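February 3, 2022

Session 21 of the Doron project, Driltham lab. In at nine, out well after dark. Writing this up before I lose the numbers.

Morning went on the wrist camera calibration. The offset file from November had been overwritten by someone testing the Myung build, so I started again from the default values and worked through the poses by hand. Error on the first pass was 9 mm, far too much for rim work. Second pass brought it under 3. I stopped there. The supervisor wants a repeatability figure for the report and I would sooner give a modest one that holds.

Cable routing is still on the fault list. The checklist says to inspect the run at the start of each session and again after any change of tool, and to write the result down both times. I have been bad at the second half of that.
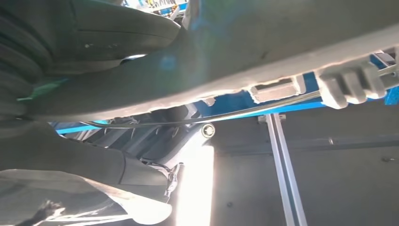 Why log the cable check twice when it takes the same form each time?
A cable that is fine at the start can shift when the tool is changed, and without the second entry there is no way to tell which trials ran before the shift and which after.

Copied that into the front of the logbook, as two of the first years had asked me the same thing. Also corrected the form, which still had last year's module code on it.

Afternoon was grasp trials for the hubcap task. The running total stands at 187 attempts, of which 163 count as good under the Cundasdale rules (part clear of the floor, held for the full interval, no second contact). The failures are mostly thumb placement. If the thumb closes late the part turns in the hand and the fingers finish too far round the rim. Slowing the close helped a little but costs time, and time is scored. Tomorrow I will try starting the thumb earlier and leaving the finger speed alone. 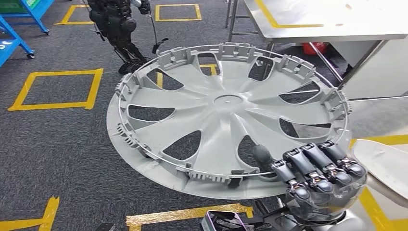 Hubcap trial, rim grasp, thumb on the inner face.

Changed the hold interval in the script from a fixed wait to a timed check. Need to confirm the competition rules allow it. Section 4 is vague and the two versions I have do not agree.

Outstanding: repeatability figure, new offset file under a name that will not get overwritten, risk form for the open day, reply to the Cundasdale entry email. Battery log is up to date. Left the charger settings as they were.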